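Why do your fingers go wrinkly in the bath?

Hi, I'm Evie Wainwright, and I love a long bath. My record is one whole audiobook! When I climbed out, my fingertips looked like old sultanas. So I went looking for the reason.

Lots of people think skin just soaks up water and puffs out like a sponge. I believed that for years. But doctors noticed something odd a long time ago: if the nerves in a finger are damaged, it often stays smooth in the water. So your nerves must be part of it!
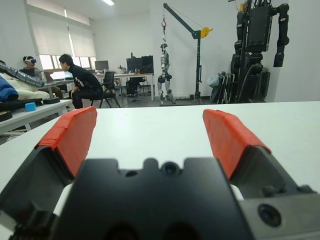
Two bright tips, open wide over a white tabletop.

Your nerves send a message to the tiny blood vessels under your skin, telling them to squeeze in and get narrower. The soft part of your fingertip shrinks a little, the skin on top has nowhere to go, and it folds up. Wrinkles!

What are they good for? Some scientists think they work like the tread on a car tyre, letting water run away so you can hold slippery things.
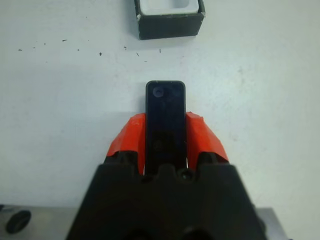

You can test it yourself. Drop 10 marbles into a bowl of water and move them to a cup, one at a time, while a friend times you. Then soak your hands in warm water until they're wrinkly and have another go. My neighbour Ryan got faster and I got slower, so we're having a rematch in July. Toes go wrinkly too, by the way. Mine are worse than my fingers.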